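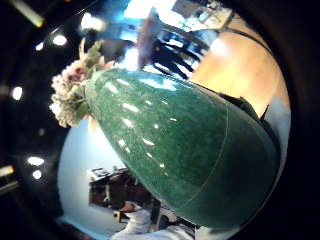

Newsroom > Press Releases > Home & Table

Vallell Opens Its Summer Vase Show With Speckled Greens and Soft Blush Bouquets

2019-06-05 - Vallell, the family-run home goods shop on Selar Street, is delighted to invite neighbors and friends to its summer vase show, which fills the front showroom with 90 pieces chosen over a long and very happy winter of looking, going back to December.

Green leads the way this year, and the big narrow-necked vase in deep forest green, flecked all over with mint, has already become a favorite with the staff. It is shown with a full bouquet in pale blush pink and cream, a pairing that owner Rekha Dhillon says she came to slowly.

"I kept putting bright things in it, reds and oranges, and I kept taking them out again," said Dhillon. "Then one morning we tried the palest flowers we had, and I called everyone over to see. It looks like it has been sitting in somebody's hallway for years, and I mean that as the nicest thing I can say!"

Detlef Rathjen, who arranged the displays, will give six short talks during the show on choosing stems for tall and narrow vases. Each talk has room for 20 guests, and coffee will be served.

Admission is free. Talk places can be reserved at the front counter.

Filed under: Showroom News, Vases, Flowers

Recent releases
Tokarz Table Linens Arrive at Vallell
Flondinel Candle Evening: What to Know
New Summer Hours at Selar Street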